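# Garment folding (bed method)

Folding clothes on a bed, usualy on top of a mat or blanket. One of the commonest ways of doing laundry at home where there's no table big enough. Covers trousers, jackets, sweatshirts, anything with a gathered band.

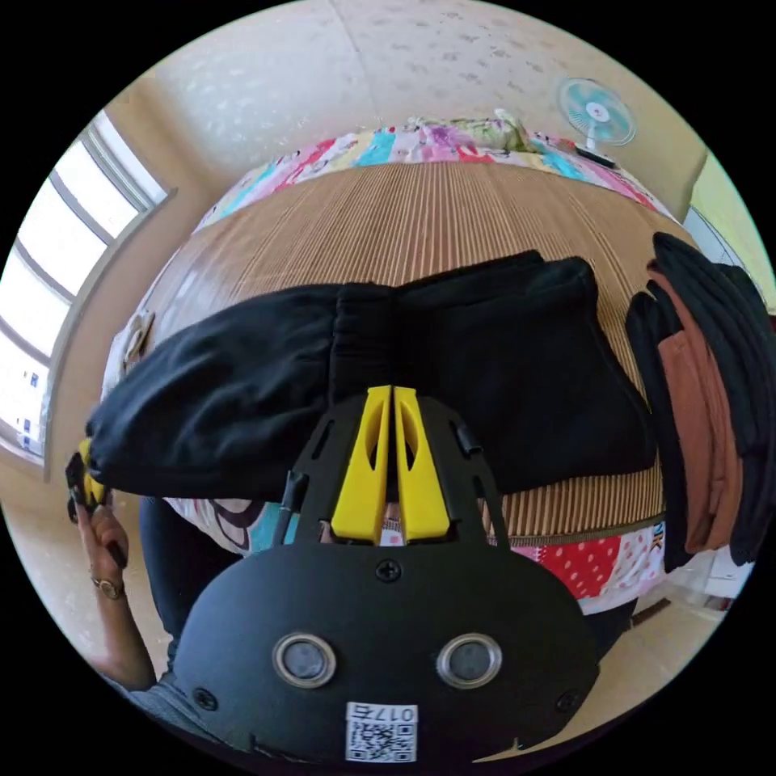 **Page kept by:** Household Skills Group, Tultmont Home Arts Club

**Last edit:** 17th April

## Overview

Bed folding means the garment is laid flat, smoothed, and turned in on itself until it's a size that fits a shelf or drawer. The bed is wide, the right height for most adults, and close to the closet. Main drawback is the softness. A mattress gives under the hand, so creases don't press down the way they do on a board.

A mat fixes most of that. Slatted mats are common in the Tultmont area, also woven straw, also plain cotton. See *Surfaces*.

## Terms

- **Body** – the largest flat part of the garment.
- **Band** – a strip that's gathered or elasticated. Cuffs, waists, hems. Always narrower than the cloth on either side of it.
- **Puff** – cloth that stands up next to a band and won't lie flat.
- **Step** – an uneven edge where layers don't line up. Fine on the inside of a fold, untidy on the outside.
- **Turn** – one fold. A "three-turn" shirt has been folded three times.

## Surfaces

**Bare bed.** Works for towels and T-shirts. Slippery bedspreads are a nuisance.

**Slatted mat.** Firm, cool, doesn't shift much. The slats give a straight line to fold against, handy for long edges. Thin knits can catch on rough slats, so run a hand over a new mat first.

**Blanket.** Grips the cloth well. Sheds lint on black fabric – avoid.

**Board.** A flat panel laid on the bed. Used by people who fold for sale, rarely at home.

## Banded garments

The hard case, and the reason this page got split off from the general laundry page in March. A gathered band pulls the cloth in to less than its real width. Let go and the cloth beside it puffs up. Press the puff and it moves somewhere else.

Three ways are in use.

1. **Band inside.** Fold the body over the band so the band ends up in the middle of the bundle. Neat outside, thick in the center. Good for drawers.
2. **Band at edge.** The band is made one end of the bundle. Flatter. The club's usual method for sweatpants.
3. **Niven fold.** Named after the Niven district, where it was taught in evening classes. The garment is folded lengthwise, the band left alone, and the loose part tucked into the band like a pocket. Holds together when thrown in a bag. Stretches the elastic if stored that way for months.

Whichever is used, smooth away from the band, toward the far end. Smoothing toward it only builds the puff.

## Dark clothing

Black and navy garments are harder to fold well than they look. Seams don't show, so it's easy to fold along the wrong line, and an inside-out sleeve gets missed. Fold near a window or lamp. Feel for the side seam with the fingertips, don't look for it.

Lint and pet hair: brush before folding, never after.

## Bulky and padded items

Padded jackets hold air. Close the zipper, lay face down, sleeves across the back, then press slowly from the hem up. Two turns is plenty. Forcing a third makes a hard lump and the padding stays bent.

Fleece is similar but easier.

## Sizes

Club shelves at the Cuevas Street hall are 16 inches deep, so most of our folds are worked out for that. A drawer fold comes out smaller, 8 inches or so across for an adult sweatshirt. Adjust to your own furniture.

## Local history

Folding classes in Tultmont started in the Bredevham building, upstairs, with blankets over benches. The first handout listed 304 separate folds, a lot of them the same thing with different names. Later cut down hard. The donation drive that followed put nearly 1,310 garments through the hall in one season, and most of what's on this page about banded clothing comes from notes made then.

The handout is out of print. A scan exists but pages are missing, incluidng the one on hoods.

## Common faults

- Sleeves left twisted inside the bundle
- Folding before the cloth is fully dry, esp. thick waistbands
- Stacking banded items all facing the same way – stack leans. Alternate them.
- Overfilling the drawer, then blaming the fold

## See also

Sock pairing; Fitted sheets; Suitcase packing; Mats and their care

*Hoods section wanted. Also needs something on children's sizes.*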